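News > Workshop Projects > Robotics

Shared workshop puts robot arm to work on desktop PCs

2 min read

23 January 2018. Barnotari, a members' workshop, has started a bench build in which a robot arm learns to service desktop computers. The project is called Tivari. It runs on a slotted aluminum table in the main room and is open to all 38 members.

The first job is memory. Members are teaching the arm to reach into an open case lying on its side and work at the memory slots with its gripper. The side panel is taken off by hand and left on the table next to the case.

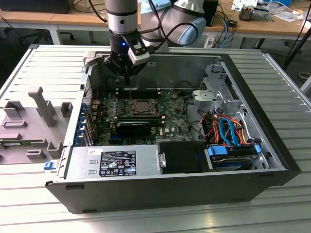 Graphics cards and hard drives come later. The plan lists 12 tasks, and 9 of them need a gripper finger that has not been made yet. Members will cut the first set in May.

Parts and tooling for the build have cost $1,806 so far, paid from workshop dues. Hashemi, a local repair shop, is giving used desktops to practice on. The control software, Flirilero, was written by members and runs on an ordinary PC. Wiring notes and source files will be posted on the workshop's site once the memory task is finished.

Members who want time on the arm can sign up on the sheet at the front desk. A short safety session is required first.

Filed under: Robots & Automation, Member Builds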